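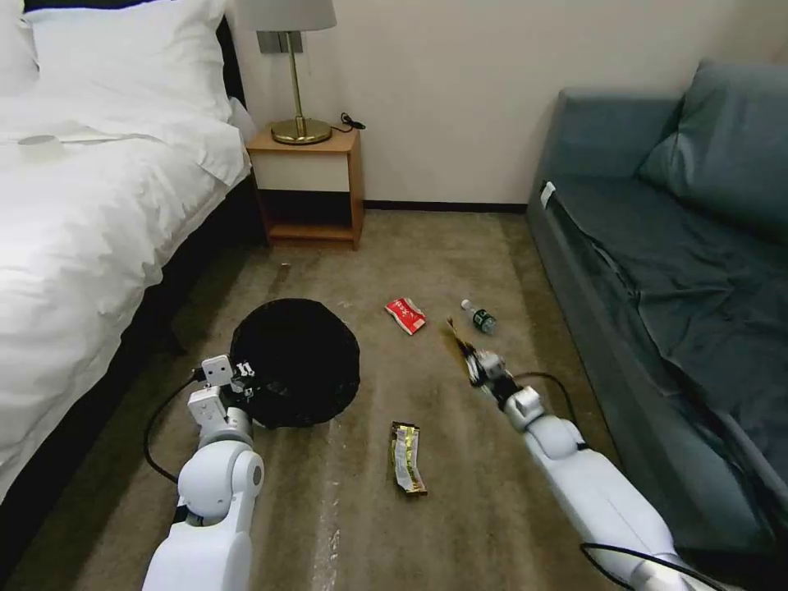
Rental listings describe a duvet by its fill and never by its dimensions relative to the mattress, and the second figure matters more. A duvet is bought once, laundered many times and handled at every changeover, and most of the trouble it causes comes from the overhang. On a bed like this one, the white duvet hangs in folds over the side of the mattress toward the carpet, with a dark base in shadow beneath it. The material over the side warms no one. It still has to be lifted, shaken, aligned and washed with the rest.

I manage linen for a group of short-stay apartments in Hinmont, and my position is that the trade buys its bedding one size too large. The practice came from hotels, where a generous drop hides the bed base. Hotels have wide rooms and two people to a bed. A studio has neither. Once a sofa goes in alongside the bed, the floor between them becomes a corridor, and bedding that reaches into the corridor gets walked on, vacuumed against and caught under suitcase wheels.

Our laundry log for the Pela building covers 3653 duvet covers. Of the covers pulled for a second wash, 59 percent were marked along the lower edge on the open side of the bed. The marks were mostly gray scuffing of the kind a shoe leaves. Stains from food and cosmetics, the usual suspects in any discussion of white linen, came well behind. Benedetta Costa, who ran the log, sorted the covers by location of mark and not by type of mark. I would recommend the method to anyone with a laundry bill they do not understand.

The standard objection is that a smaller duvet looks mean. It does, if the base is ugly. A dark, plain base needs no hiding, and a drop of one hand's width below the top of the mattress looks deliberate. Where the base is a bare metal frame, a fitted valance costs less than the extra cloth and stays on the bed between changeovers.

Fill weight is the second error. We ran 800 grams of fill in the Trovcombe units and 800 in the Bjarnason units, with different stitching. The Trovcombe duvets had wide channels, and the fill migrated to the foot within a season. The Bjarnason duvets were box-stitched in small squares and held their shape. Same weight, same supplier, different service life. A specification that gives weight and omits stitch pattern is incomplete, and I have stopped accepting them.

The same reasoning applies to the throw on the sofa. A loose sheet over the seat protects the upholstery, and I am in favor of it. It should be tucked at the back and sides. An untucked one wrinkles as soon as someone sits down and has to be reset at each visit, and the reset is labor that appears on no invoice.

I expect disagreement on appearance, and people who sell rooms from photographs have a fair case for volume. A thick, oversized duvet does photograph well. My costs begin after the booking is made, and I would size the bedding for the cleaner who has to work between the bed and the sofa. For a mattress in a room of that type, order the duvet one size down, box-stitched, and put the difference toward a spare set of covers.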